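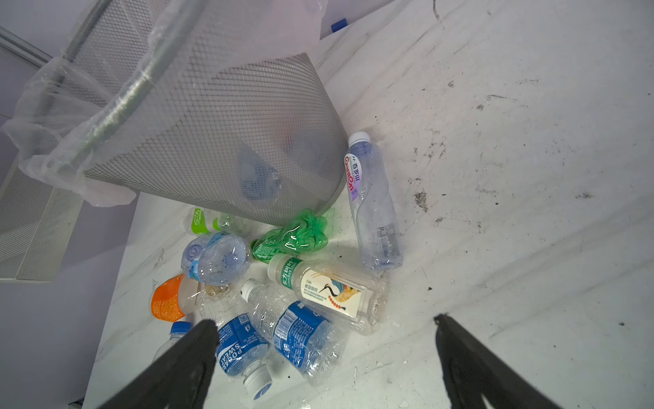
Do you bag your small wastebaskets or leave them bare?

flidance_fan
Posted April 30, 2026

Okay, settle something for my household. I grew up in a house where every wastebasket had a liner, even the tiny one next to the toilet. My husband grew up in a house where only the kitchen can got a bag and everything else just got dumped into it on trash night. We've been married 8 years and we still argue about it, mostly in July when it's hot and the bathroom one gets funky.

I like bags. I like pulling the whole thing out and tying it and being done. He says I'm throwing away plastic to hold plastic, and okay, fine, he has a point, but he isn't the one scraping gum off the bottom of the basket in my office. What do you all do?

mudroom_mama
Bags in everything!! I buy the small ones in a roll of 20 and keep the roll in the bottom of the basket, under the bag that's in use. Pull one out, the next one is right there. My mother did this and I will do it until I die.

grasso_on_the_porch
Team husband here, sorry. We quit lining the little ones when we moved to Walovholm, where you pay by the bag at the curb. You get stingy real fast. The office basket only ever has paper in it and the bedroom one is tags and tissues. I tip them into the kitchen bag, takes maybe a minute for the whole upstairs.

The bathroom one I do wash out, I'll give you that. Hose and a squirt of dish soap on the back steps.

flidance_fan
See, I don't have back steps, I have a second floor apartment and a shower. I'm not washing a trash can where I wash my hair.

oldcouchguy
Depends what the basket is made of. Solid plastic, go bare, you can wipe it. Mesh needs a bag, no question. I had one of those black mesh ones by my desk and pencil shavings came right out through the holes and lived in the carpet. Also coffee. Don't ever toss a cup with two sips left in it into a mesh basket. 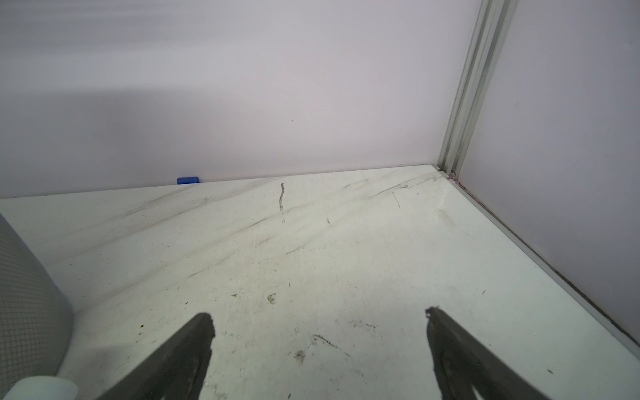
Mesh-looking thing on the left. Looks nice, holds nothing small.

mudroom_mama
Yes to the coffee thing. Mine was yogurt.

grasso_on_the_porch
I'm going to push back on that a little. I have a mesh one and it's been fine for years with no bag, because I don't put food in it. Food goes to the kitchen. If you're eating yogurt at your desk, walk the cup over. That's a people problem and you're blaming the basket.

mudroom_mama
Wow okay. I have 3 kids, the yogurt goes where the yogurt goes.

oldcouchguy
lol

tidyish_in_july
Can I ask a side question, how does everybody get the bag to STAY? I'm pro bag but mine always slide down inside and then the trash ends up between the bag and the can, so I have the worst of both. I tried the Plorkimis clips and they popped off the first day. I tried a big rubber band and it looked awful, and the cat ate it (she's fine, it was an expensive weekend).

oldcouchguy
Bag's too small, or it's too full of air. Push it all the way down first so the bottom of the bag touches the bottom of the can, then fold the extra over the lip. You want a good few inches hanging over the outside. If you've got more than that, grab the slack, twist it, and tie a knot on the side so it hugs the rim.
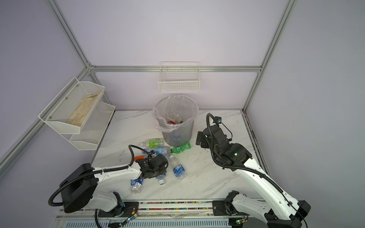

The knot is the part people skip. Takes two seconds and then it doesn't matter how hard you throw stuff in. On trash day you just pull the whole thing up and off, knot and all.

tidyish_in_july
Just tried the knot on the bathroom one and it's holding so far. I threw an empty shampoo bottle at it pretty hard.

grasso_on_the_porch
Or, and hear me out, no bag, no knot.

flidance_fan
My husband has now read this thread over my shoulder and wants everyone to know he agrees with Grasso. So we're trying a deal. Bedroom and office go bare, bathroom keeps its bag, and we use up old grocery bags before I buy another roll. He has to do the dumping though.

mudroom_mama
Good luck getting him to remember the office one. Mine "forgot" for almost 2 months.

oldcouchguy
Grocery bags have holes in the bottom half the time, fyi. Hold them up to the light first.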